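Side table (dining use)
By the Plincombe Household Reference desk, 2018-10-14

A side table in dining use is a small, light table holding one setting or a serving plate. It typically has a white top and slim metal legs.
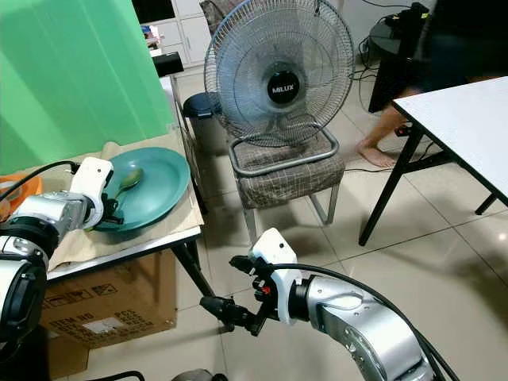 A loose cover protects the surface from crumbs and moisture. Tops of about 50 cm need only a single sheet.
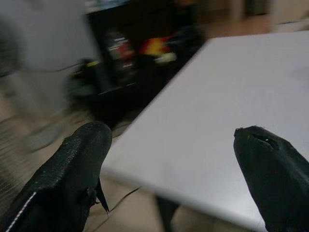 Pale tops show smudges and scuffs readily and are wiped with a damp cloth. Plates with a raised rim suit whole vegetables and spooned food alike.

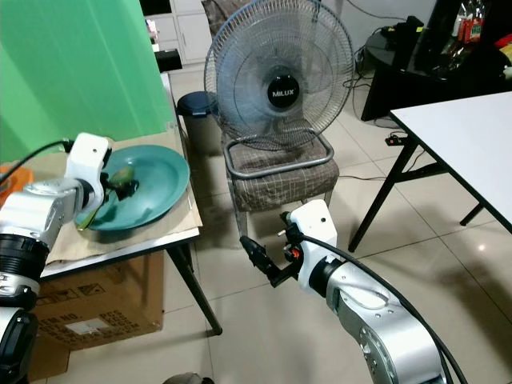
The space underneath is often used for storing cartons.

Filed under: Furniture > Tables > Small tables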